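The Slow Death of the Capacitor

Most electronic equipment does not wear out evenly. A processor that survives its first year will usually survive its twentieth, and resistors of ordinary quality can be treated as permanent. The part that sets the date of failure is often a small metal can with two leads, costing a few pence, and filled with a liquid that leaves it a little at a time from the day it is made.

The aluminium electrolytic capacitor is an old design. Two strips of aluminium foil are wound into a cylinder with paper between them. One foil carries a very thin layer of oxide, and the oxide is the insulator. The paper is soaked in a conductive liquid, the electrolyte, which reaches into the etched surface of the foil and serves as the real negative plate. The arrangement stores a great deal of charge in a small volume at a low price, and for smoothing a power supply there is still little to match it on cost.

Its weakness is the seal. The can is closed at one end by a rubber bung, and rubber is slightly permeable. Vapour passes through it at a rate that depends on temperature. As the electrolyte dries, capacitance falls and the internal resistance, known as equivalent series resistance or ESR, goes up. Higher resistance means more heat from the same ripple current, and more heat means faster drying. The last part of a capacitor's life is therefore much quicker than the first.

Reading the rating

A typical general-purpose part is sold with a figure such as 2000 hours at its maximum temperature. Buyers who meet this number for the first time tend to be alarmed, as 2000 hours is under three months of continuous use. The rating applies only at the stated limit. The usual working rule is that life doubles for every ten degrees the part is run below it, so a capacitor rated at 105 degrees and held at 65 has four doublings in hand, or 32,000 hours.

The rule is a simplification. It holds tolerably well in the middle of the range and becomes generous at the cool end, where the ageing of the bung starts to matter more than the loss of vapour. Most manufacturers cap the calculated figure at fifteen years for that reason, whatever the arithmetic says. Temperature must also be taken at the core of the part, which under heavy ripple can sit several degrees above the can.

Position on the board therefore counts for as much as grade. A capacitor placed beside a heatsink, or downstream of one in the airflow, will age at a different rate from an identical part a few centimetres away. In a service history this shows as the same one or two positions failing on every unit of a given model.

Ceterent, which refurbishes industrial control equipment at its works in Markedberg, keeps records of this kind by board type. Its workshop replaces every electrolytic in a supply once one has measured out of limits. The labour of opening the unit is most of the bill, and the neighbours of a failed part have had the same hours at similar temperatures.

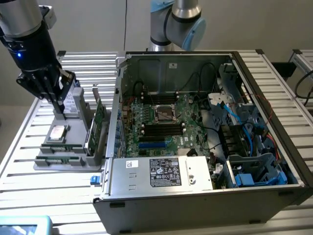 Tower case with the side panel off and the CPU socket empty.

The bad years

Desktop computers gave the component its worst publicity. In the early 2000s large numbers of motherboards began to fail after a year or two with capacitors bulging at the top or leaking brown residue. The fault lay chiefly in water-based electrolytes, which offer very low resistance but attack aluminium unless they carry the right inhibitors. With a poor recipe the water reacts with the foil, hydrogen is given off, and pressure builds until the scored vent in the top of the can opens.

Two practical lessons came out of that period. One is that a domed top is a reliable sign of failure and a flat one is no evidence of health. Many dried-out parts look perfect. The other is that the board around the processor, where currents are large and change quickly, is no place for a marginal component. Makers moved to solid polymer types in that position. These have no liquid to lose, and their life improves roughly tenfold for each twenty-degree reduction in temperature. They cost more, are limited in working voltage, and leak more current, so the wet type remains common in mains supplies.

Measuring in practice

Capacitance alone is a poor test. A part may read within 80 per cent of its marked value, inside the tolerance of many older designs, while its ESR has risen well beyond the point at which the supply is stable. An ESR meter applies a small alternating signal, commonly at 100 kHz, and many faults can be found with the component still in circuit. The test voltage is kept low enough that nearby semiconductors do not conduct.

Three cautions apply. Capacitors wired in parallel will mask one another, and a bad part beside a good one reads as good. A reading taken on a cold bench in November will be higher than one taken in a warm room, as the resistance of a wet electrolyte rises sharply when cold. The reservoir capacitor in a mains supply may also hold several hundred volts after the plug is pulled, and should be discharged through a resistor and checked with a voltmeter before any meter or finger goes near it.

On replacement, matching the capacitance and voltage is only the start. Ripple current rating, ESR, diameter and lead spacing all matter. A very low ESR part is not always an improvement – some older regulators rely on a certain resistance at the output and will oscillate without it.

Stock on the shelf

Storage has its own effects. With no voltage applied, the oxide layer slowly degrades, and leakage current on first use can be high. Equipment unused for years can be brought up through a current-limited supply, allowing the oxide to re-form. Valberg, a distributor of spares for railway signalling, holds around 500 lines of electrolytics and puts a date limit on each. Cârstea, which supplies lift controllers, has gone the other way and holds almost none, buying fresh parts against each job.

For new designs, the cheapest improvement is usually distance. Moving the part away from the heat costs a little board area. Choosing a 3000-hour grade over a 2000-hour one adds half again to the calculated life, and lowering the core temperature by ten degrees doubles it.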